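Brinum 6 leaves beta and is ready for everyone

26 March 2023 – The wait is over for fans of Brinum, the free, open-source podcast player! Version 6 is out of beta and open to anyone with an Android phone, tablet or TV box, with no invite code and no waiting list.

The beta opened in September, and testers sent in 1,415 reports. Many of them asked for the same thing: a way to stop on the phone and pick up at the same spot on the TV. It's in (and it works over your home network, without an account).

"I've wanted this since the very first build," said lead developer Xuelian Feng. "Seeing people use it every day is a thrill."

Brinum 6 also brings a new sleep timer, chapter art, faster search and menus in 17 languages, with Portuguese led by Cremilda Paiva. Older devices get some love too, as the app now takes up just 60 MB.

Settings and subscriptions from version 5 carry over on first launch. The source code is on the project site, along with the full change log.

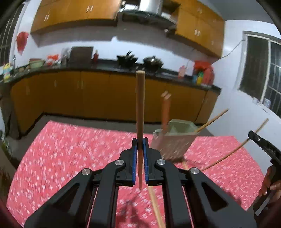
Press questions can go to Ayuba Arthur through the contact form on the Brinum site.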